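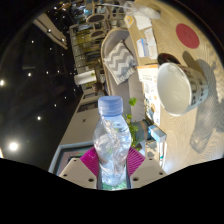

*Bottle in the grip, mug lying on its side. Pads low, cap clear.*

# Café table tips for anyone recording grasp demos

I've been collecting hand-held gripper demos for Magsi, our little pick-and-place model, and I keep getting asked how to set up a table so the takes are worth keeping. So these are my habits (some of them learned the annoying way!), and you can steal whatever suits your own kitchen or lunch spot.

First one: leave the clutter alone. I used to clear everything off before I started, and the model got wonderful at bottles on bare tables and hopeless at bottles anywhere else. Now the cartons and papers stay, and I only shift something if my wrist can't get past it.

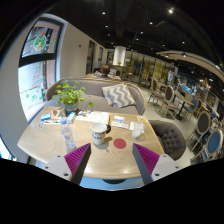 **Octavio Quintero**
*Demo collection lead, Groluvitz*

Start every take with the fingers open and the table in view. I hold still for a slow breath before I reach, so there's a clean beginning to trim to later. If you're already moving when you hit record, the trimming in Flemosby turns into a guessing game, and I've lost whole evenings to that.

More things I do every time:

- Six takes per object, then move it. A hand's width is plenty.
- Wipe the pads with a damp cloth and let them dry. Sugar from a spilled soda makes everything stick, and you'll teach the model that letting go is hard.
- Squeeze a thin plastic bottle just until it stops sliding. If it crackles, ease off.
- Keep the fumbles where you recovered. Tag them "recovered" and they're useful, I promise.
- Take a break after 15 minutes. My reaches get lazy long before my arm feels tired.

Clear plastic deserves extra patience, by the way. It picks up whatever is behind it, so I do bottles from a few sides of the table and again at another time of day. Our bottle folder is up to 372 takes and I still wouldn't call it finished.
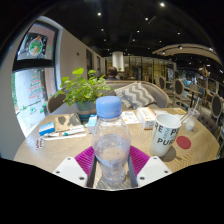
*Bottle between the fingers again, with the "PURE" cup standing to the right.*

Put tall things near your target on purpose, too. Coming in beside a cup makes you plan the approach, and that careful little curve is exactly what I want recorded. Go slower than feels natural, set the bottle down flat, open the fingers all the way, and back straight out before you stop recording.

Then name the folder before you pack up. I use place, object, take number, and I copy it all to Dumeo the same night.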